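Your Own Two Ears: Starting on Hearing Aids in Your Sixties

From the November newsletter of the Chisholm Over-Sixties Circle

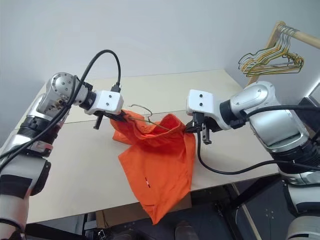
By Jeanie Jardine
Members' pages

I put off having my hearing tested for six years. I know it was six because the first person who asked me to go was my daughter, on the weekend she moved into her apartment, and she has since moved out of it. In that time I told everyone that restaurants had become too loud, that actors had started to mumble, and that my phone had a bad speaker. I bought a new phone. The new phone had a bad speaker too.

Several members asked me to write up what happened when I finally went, so I have tried to set it down in order. I am not a doctor or an audiologist. I am a retired payroll clerk who now wears two hearing aids, and your own case may be different.

The test

I made the appointment in the spring, after a lunch with Gillespie and Wilma Leckie. Wilma told a long story about selling their camper. I smiled and nodded through it and then asked how the camper was running. She was kind about it, but I saw her look at Gillespie.

The test took most of an hour. You sit in a small booth with headphones on and press a button when you hear a tone. Some of the tones are very faint, and I pressed the button a few times when I only thought I had heard one. The audiologist told me everybody does that. Then she read out lists of words at a normal speaking level and I had to repeat them. This part bothered me more than the tones. I said "fish" for "thick" and "cake" for "take," and I was sure of myself each time.

She showed me the results on a chart. My low tones were close to normal. The line dropped away on the right side of the chart, where the high tones are, and that is where much of the sound of S, F, T and TH sits. So I could hear that people were talking, and how loudly, but I was losing the edges of the words. She said this is a common pattern at my age and that people who have it often say other people mumble. I had said so in the waiting room.

She also looked in both ears with a light and found a fair amount of wax on the left side, which she cleared before the test. If you have noticed a change in one ear only, or a sudden change over a day or so, don't wait for a regular appointment. Call your doctor right away. She was firm about that and asked me to pass it on.

Choosing

There are more kinds than I expected. Some sit behind the ear with a thin tube or wire running to a small tip inside. Some fit entirely in the ear. There are also ones you can buy in a store or by mail without seeing anybody, meant for adults with mild to moderate loss.

I tried the in-the-ear kind first because I did not want them to be seen. I have some arthritis in my right hand, and I could not get the left one in without using a mirror and losing my temper. I changed to the behind-the-ear kind in the second week. With my hair the length it is, most people have not noticed. The ones who have noticed asked me where I got them.

Pirmin Schnyder went with the store kind and is happy with his. His loss is milder than mine and he is good with his phone, which he needed in order to set them up. Finlay McIver also bought a pair that way and took them back inside the return period. He said they made everything louder, including the things he did not want to hear, and he has gone back to his old ones from the clinic.

Ask these things before you pay, wherever you go:

How long is the trial period, and how much of the money do you get back if you return them?
Are follow-up adjustments included, and for how long?
What happens if you lose one?
Are the batteries rechargeable, and can the battery be replaced when it wears out?
Does your insurance pay for any of it? Mine paid for the test and nothing toward the aids. Some plans do have an allowance, so call the number on the back of your card and ask for it in writing.

I won't give the price I paid, because prices vary so much that it would not help you. It was more than I wanted to spend. I had a fund put by for a kitchen floor and the kitchen floor is waiting.

The first weeks

I walked out of the clinic into the parking lot and heard my own shoes. Then I heard my coat. My turn signal was so loud that I thought something was wrong with the car.

At home the refrigerator hummed, the kitchen faucet hissed, and when I opened a bag of chips I put it down again. My own voice sounded as though I were talking into a bucket. I had been warned about this. The audiologist told me the brain has gone without some of these sounds for years and needs time to learn which ones it can ignore. Her advice was to wear the aids every day and all day, except for sleeping and showering, and not to save them for company.

I did not follow this at first. I wore them for visitors and took them out when the visitors left, and after 10 days I was no more used to them than when I started. Then I began putting them in before breakfast and leaving them in. By the end of the following month the refrigerator had gone quiet again, or I had stopped noticing it.

I had 2 follow-up visits. At the first she turned down the high tones a little, because dishes were hurting me. At the second she turned them most of the way back up and I was fine. She asked me to come in with notes on where I had trouble, and I would suggest you do the same. "It doesn't sound right" gave her nothing to work on. "I can't follow my neighbor when the dryer is going" did.

What they don't fix

They do not give you back the ears you had at thirty. In a crowded room I still miss things. I now sit with my back to a wall when I can, and I ask for a booth away from the kitchen. I choose the end of a long table if the person I most want to hear is there too.

I also had to ask my family to change a few habits. My daughter used to start talking to me from another room. Now she comes in first, or says my name and waits. Speaking a little slower helps me. Shouting does not. If I miss something twice, I ask for it in different words, and that usually works better than hearing the same sentence a third time.

Television is better, though I leave the captions on. I had turned them on years ago and told visitors it was for the British shows.

Church has a loop system, and my aids have a setting that picks it up. I had sat in that building for years without knowing what the little ear sign by the door was for. The first time I used it I could hear the readings from the back pew. The library meeting room has one as well, but you have to ask at the desk to have it switched on.

Looking after them

Mine go on the charger at night, on the dresser and well away from the edge. I wipe them with a dry cloth, brush the tips, and change the small wax filters when the sound gets dull. The first time one went silent I was sure it was broken, and it was only the filter. Keep them away from hair spray. Keep them away from dogs too, since dogs like to chew them. The Leckies' spaniel got one of Gillespie's, and that was an expensive afternoon.

If you take off a coat, scarf or sweater over your head, put a hand to each ear afterward and check. Finlay found one of his in the hood of a rain jacket after searching the whole house.

What I would say to my sister

She is 68 and says she will go when it gets bad. I said the same. During those years I gave up the book group, and told people I was tired of the books. I stopped calling my cousin because the calls wore me out. I don't think I connected any of that with my hearing at the time. I have gone back to the book group, and my cousin and I talk most weeks.

A test does not commit you to buying anything. You may be told your hearing is fine and that you should come back in a few years. You may only have wax.

If you would like to talk to someone who has been through it, Pirmin, Finlay and I will be at the corner table after the next coffee morning. We will have some spare filters and a cleaning brush with us, and you are welcome to look at all three kinds of aid close up. Please come around to the front of us before you start talking.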